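We use cookies to remember your preferences. Accept all | Manage settings

Wanted: people who can't sleep on trains
Posted Sun 19 January by Kamran Bagheri 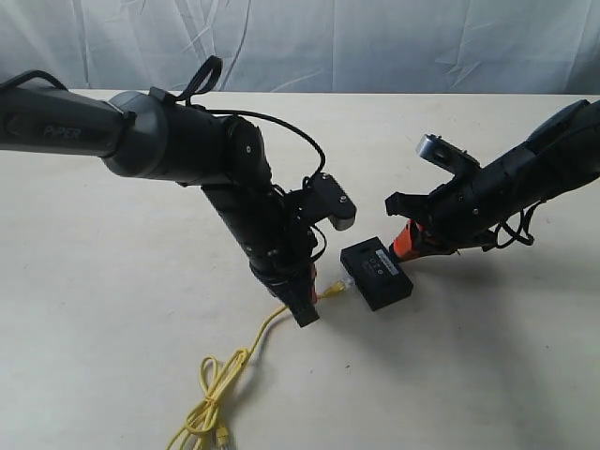

Madano is a small magazine about travelling slowly, and we need 30 readers to keep a diary of one night in a sleeper berth. You'll write down what you heard, what you ate and at what hour you gave up.

No writing experience is needed. Last November we asked experienced writers and received 283 pages, most of them on the subject of moonlight. We would like to know about the pillows.

You should be over 18, free for one night before Easter and able to read your own handwriting the next morning. Snorers are welcome, though we'd prefer to have the person in the bunk below as well.

We pay your fare and a fee of £40 – late trains don't earn extra, however late. Diaries can run to 2,000 words. Villads Vestergaard edits them and will take out any mention of the gentle rocking of the carriage.

To apply, send us four sentences about the worst bed you've ever paid for. Post them to Madano, Bredine House, or hand them in at the front desk, where the bell works if you hit it twice.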